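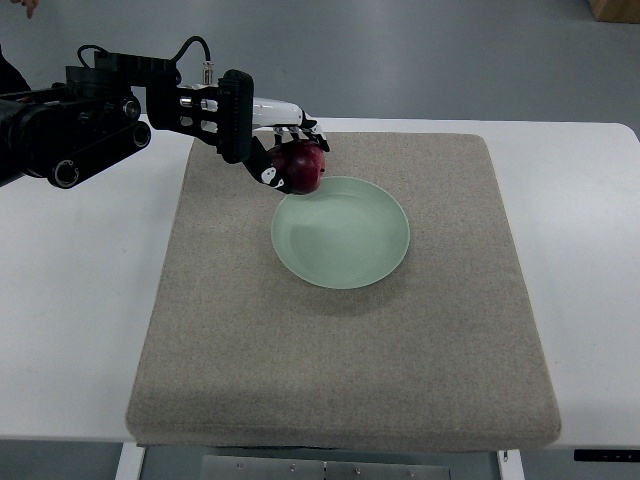 *4 min read*

## 5. Setting up a price index series

This section covers building a consumer price index from a basket of goods in Trotau Desk. You need a workspace with editor rights and at least one price file already imported (section 4). If you only want to view published figures, go to section 9.

### 5.1 Create the series

1. Open **Series > New** and choose **Price index**.
2. Enter a short name. It appears in chart legends, so keep it under 30 characters.
3. Choose the base period. Monthly series take a single month or a full-year average. The Pevanthorpe sample workspace uses June as its base month.
4. Leave **Base value** at 100 unless you are continuing an older series.
5. Click **Save draft**.

**Note:** The base period can be changed while the series is a draft. After publishing, you have to rebase it (5.4).

### 5.2 Load the basket

1. Open the **Basket** tab and click **Load weights**.
2. Select a CSV file with three columns: item code, item name, weight.
3. Check the item count at the bottom of the preview. The Pevanthorpe basket has 262 items in 61 groups.
4. Match each item code to a column in your price file. Codes that are identical match automatically.
5. Click **Normalize** if the weights do not add up to 1,000.

**Caution:** Normalize overwrites the weights you loaded and cannot be undone. Keep a copy of the original file.

Fresh food, fuel and electricity can be tagged as volatile in the **Tag** column. The core series leaves out anything with this tag. An untagged item is counted in both the headline and the core series.

### 5.3 Handle missing prices

Most price files have gaps. Shops close, items go out of season, and collectors miss a visit. Pick one rule per group:

- **Carry forward** repeats the last price. Use it for items that change rarely, such as bus fares.
- **Group mean** moves the missing price in line with the rest of its group. This is the default.
- **Exclude** drops the item for that month and spreads its weight over the group.

To apply a rule:

1. Open **Basket > Gaps**.
2. Select a group and choose the rule.
3. Set **Maximum gap** in months. Past this limit the item is flagged in red.
4. Click **Recalculate** and wait for the status bar to clear. A file of 3,830 price rows takes almost a minute on the hosted version.

**Note:** Do not use Carry forward for clothing. End-of-season sale prices will stay in the index until the item comes back.

### 5.4 Rebase a published series

1. Open the series and choose **Actions > Rebase**.
2. Select the new base period.
3. Compare the old and new values in the preview. If the old index stands at 108 in the new base month, every value is divided by 1.08.
4. Tick **Keep old series** if other workspaces link to it.
5. Click **Publish**.

Percentage changes stay the same apart from rounding. Differences of 0.1 point between old and new monthly rates are normal.

**Caution:** Linked Cevwood spreadsheets do not pick up a new base until they are reopened. Values pasted by hand have to be replaced.

### 5.5 Change log

4 March 2019: Maximum gap setting added to 5.3. Rebase example corrected by Bouchra El Idrissi.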